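Spent Saturday, June 10, 2023 at the Rellau open day. It's the one where the firms in the building let you walk in and watch what they are working on. Posting this as a thread so I remember it.

I got there at opening with the 68 bus, which stops outside the gate. Tea was 95p, paid by card only. Most visitors went straight to the big hall for the Bradska warehouse carts. I did that later and the queue was long.

The Tremerville stand was up on the first floor, grey carpet, tape on the floor to show where to keep back. They had a humanoid with proper jointed hands, and two people at the table with a laptop. You could stand and watch for as long as you liked.

The job was cards and an organiser with a lot of narrow slots. I have a thing like it on my desk for post and I miss the slots myself, so I was interested.

Four from the table:

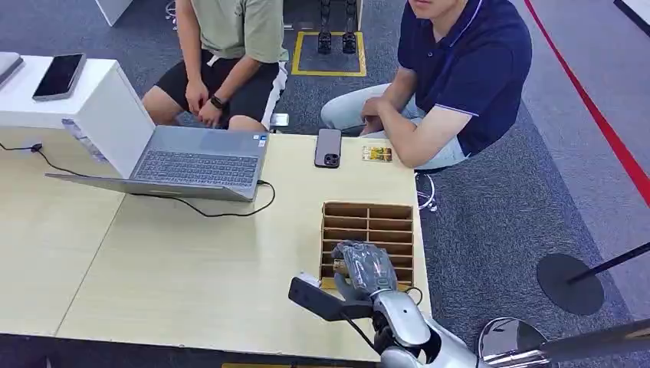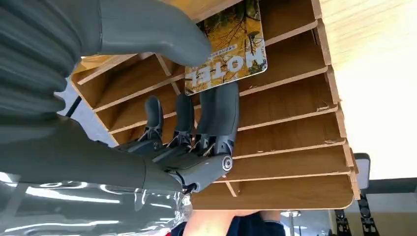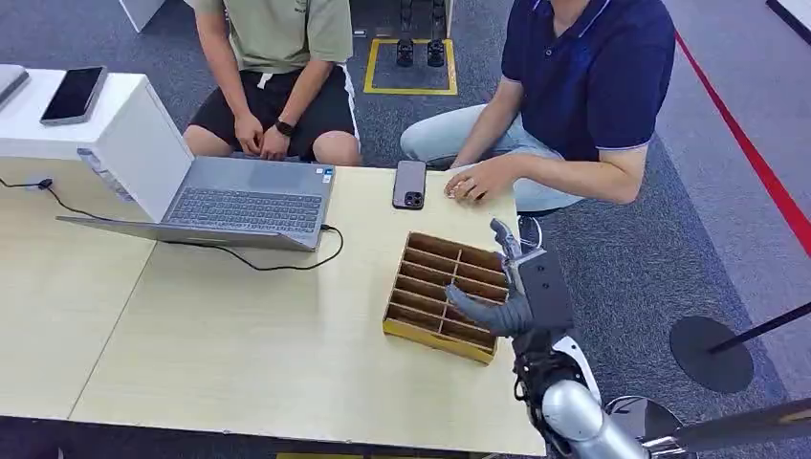
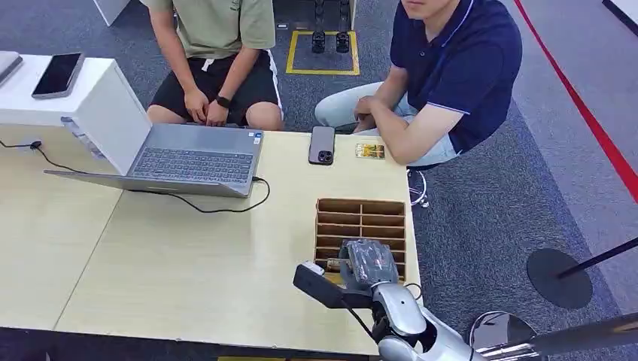 WHAT I ASKED

Is somebody steering it? The answer was that it depends on the session. Part of the day it is driven by a person and part of the day it runs on what it has learnt. They put a sheet up on the wall saying which was which. I would have liked the sheet a bit bigger.

Why cards? They are thin, they bend, and the slots don't leave much room for being wrong. A box or a bottle is easier to hold. One of the team said they had spent most of the spring on the thumb.

How long do the fingers last? They didn't want to give a number. Fair enough. They said the small joints get looked at every evening and that they keep spares.

Can it do my post? No. Envelopes are next on their list and they hope to show those in September.

THE REST OF THE DAY

The Björklund talk was at 11.30 in the canteen, 70 seats and all of them taken, people standing along the back. It was on how to lay out a workbench so that a person and a machine can share it. Good slides. The sound was poor and I lost the end of most sentences. They said the slides will go up on the open day page.

The Bradska carts do what you would expect. They follow a line, stop when you step in front of them and start again when you move. Children loved it. I queued 5 minutes after lunch, so go then if you go.

If you are thinking of next year: entry is free but you have to book, and the upstairs stands close an hour before the hall does. The lift is at the far end by the bike racks. There is no cloakroom, so leave the big coat at home.

I went back up to Tremerville before leaving and watched for another while. It is slow. You find yourself leaning in with it, same as with someone threading a needle.

Will add the link to the Björklund slides under this post when they are up.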